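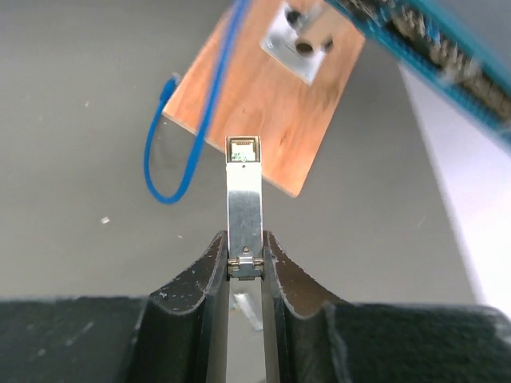
Week 5: Picking up and seating a transceiver

Handout for the robotics project unit. Bring it to both lab sessions and keep it with your logbook.

What you are doing this week

Last week each group taught the arm to pick up a plain block and put it down. The block was forgiving. An SFP transceiver is a slim metal module with a connector at one end and a latch at the other, and it only goes into its socket one way. The task is to pick up the module by the latch end, carry it to the socket and push it home.

You will be working at the Borer bench. The Lunov bench is set up the same way and can be booked on Sunday afternoons through the lab page.

Before you start

Read section 2 of the gripper notes.
Check that the fingers are tight on the base. Worn coating on the fingers is fine. A finger that moves when you push it sideways is not, so tell the demonstrator.
Home the arm with nothing in the gripper.
Load the program called fatport_pick and save a copy under your group name before you change anything.

Grasp

The module should stand straight up from the fingertips, with the open connector end pointing away from the gripper and the latch end held between the tips. Grip low. If the fingers close too far up the casing, they will hit the front of the socket before the module is in.

Look at the wrist camera view after the fingers close and check three things in this order:

The casing is in line with the gap between the fingers.
The open end is clear, and you can see the gold-coloured contacts inside it.
The small triangular tab on the casing is on the side facing the camera.

If the tab is on the wrong side, put the module down and pick it up again. Do not turn it by hand while the fingers are closed. Keep your fingers off the contacts at all times.

Cables and boards

Blue cable is easy to snag when the wrist turns. Run the whole path once at low speed with an empty gripper and watch the cable as well as the arm. If a loop lies where the gripper will travel, stop the program and move the cable, then run the path again.

The wooden board must not shift during a run. If it gets bumped, your saved positions are no longer good and you will have to teach them again. Allow time for this.

Insertion

1. Move to the point above the socket and stop.
2. Check the angle from the side as well as on the camera. The camera alone will hide a small tilt.
3. Lower at the slow setting until the module touches.
4. Let the force limit do its job. If the arm stops early, back off and correct the position. Do not raise the limit.
5. Open the fingers only when the module is fully seated.

Each group gets 19 attempts. Log every one, including the ones you stopped yourself. A stopped run with a clear note is worth the same marks as a finished one.

What to hand in

Your log sheet, your copy of the program, and one page on the fault you saw most often and what you changed to deal with it. Use the Benjelloun template for the log. Put your group number and the form code 731 at the top of each sheet. Sheets without the code go back to the group unmarked.

Reading for next week: the chapter on compliance, first half only.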